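Ollau Row Tenants' Group
Minutes of the bedding and laundry meeting, 17/02/2024
Held in the front room at Callholm House. Seven present, quorum met.

1. Minutes of the January meeting

Accepted with one correction. The January minutes said the group "agreed" to try the Sokol folding method. The group agreed to hear more about it. Several members wanted that difference on the record and now it is.

2. Laundry account

The account stands at $1,894 after the dryer repair. The repair cost $439, and the invoice describes the fault as "general." A member asked what a general fault is. The chair did not know either. It was noted that the same dryer had a general fault last year, under a different repair company, and that the two invoices read much alike.

Action: chair to ask for an itemized invoice before any further payment to Avberg Appliance.

3. The Sokol folding method

The member who took the Sokol course at the library gave a report. The claim is that clothes folded on a bed, in the order they come out of the basket, take half the time of clothes folded on a table. The handout gives no source for this. Asked whose time was measured, the member said the instructor's.

Points made in discussion:
- Half of what? The handout never says how long the table takes.
- A bed is lower than a table and two people present have bad backs.
- The method says to strip the bed to a flat sheet first. Most of us would then be making the bed as well as folding the laundry, and that time is left out of the claim.
- In favor: the rooms on the upper floor have no table, so people there fold on the bed already and always have.

Pictures circulated with the papers:

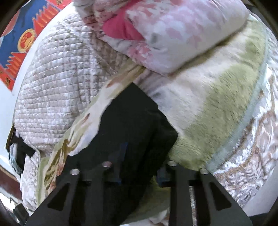
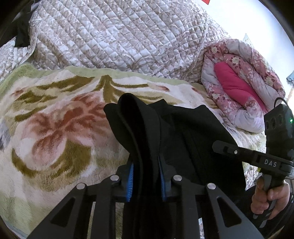
The chair asked what the method has to say about dark clothes, which it puts last. The reason given in the handout is lint. One member thought this was the only sensible line in it, and another thought it was wrong, as the lint comes off the bedding and will be there whatever the order. The black cloth in the pictures was pointed to, over layered bedding that nobody had stripped to a flat sheet, and it was asked how the handout would have that piece folded when it is bunched in soft folds like that. The handout says "find the natural corner." The member reporting said this was easier to follow in person. The chair said that most things are.

It was proposed that the group adopt the method for the shared linen. Not carried. It was then proposed that four households try it for a month and write down their times, table and bed both, with the bed-making included. Carried, without much enthusiasm. The member reporting asked that people follow the handout properly during the trial. The meeting asked that people also write down when they didn't.

Action: trial households to bring written times to the next meeting. Guesses will not be accepted.

4. Shared bedspreads and spare linen

The linen closet is full again. The suggestion to buy matching sets was raised for the third time. The argument for it is that matching sets stack better. The argument against is that we would still have all the old ones, and then the new ones too. No prices were brought, so no vote was taken.

On quilted bedspreads, the label on the shared ones says to wash cold and tumble low. One member washes hers warm and reports no harm. Another said the stitching on one of his has pulled loose and he blames the warm wash, though he agreed under questioning that it was an old bedspread and the cat sleeps on it.

Agreed: follow the label on shared items. People can do as they like with their own.

5. Vacuum storage bags

A flyer from Avberg was passed around offering bags that "cut bulk by up to 80 percent." It was noted that "up to" includes zero. Two members have used similar bags and said they were flat in the evening and round again by the weekend. No order placed.

6. Other business

The laundry room door still sticks. This was reported as fixed in January. It was tried during the break and it is not fixed.

The sign asking people to empty the lint trap has been taken down again. A new one will be put up, screwed on this time.

Next meeting: same room, date to be posted by the mailboxes once the trial times are in.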